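# Chapter 5: Do You Need a Mentor?

Most books on working in music will tell you to find a mentor before you do anything else. This one asks you to hold off for a chapter. The advice is repeated so often that few people stop to ask where it came from, or who gains when a beginner follows it.

Take the Zurnholm scheme, which paired young beat makers with older hands for a fee. Its leaflet said that 41 of its first 69 members had "moved forward in their careers". Moved forward was never defined. When Noreen Durrani wrote to the members herself, she heard back from 23 of them, and most counted a new contact or a busier inbox as progress. Five had been paid for a piece of music. We don't know how many of those would have been paid anyway, and neither did Zurnholm.
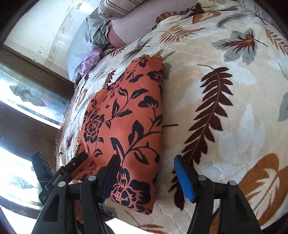
Mentors tend to pass on what worked for them, in the years when it worked. Saodah Oei learned to mix under a man who had made his name at Grileck, and she spent two years copying habits built for a room and a budget she would never have. Her own working life looked quite different: a laptop, a pair of headphones, a bedroom with a plush blanket on the bed and a folded flower-print cloth on top of it. Plenty of paid work now gets made in rooms like that. Advice about booking studio time and keeping the engineer sweet is of little use there, however kindly it is meant.

There is also the matter of who offers. People with steady work are often short of time. People with time to spare may be generous, or they may be selling something, and Awan's course packages (discussed in Chapter 7) show how hard the two can be to tell apart from the outside.

None of this proves that mentors do harm. The Jaltholm group, which we come to next, charged nothing and kept fair records, and some of its members clearly did well. We will look at what they were given, how much of it was teaching, and how much was simply being introduced to someone who was hiring.

**Before you read on:** write down the best piece of career advice you have had, and what the person giving it stood to gain.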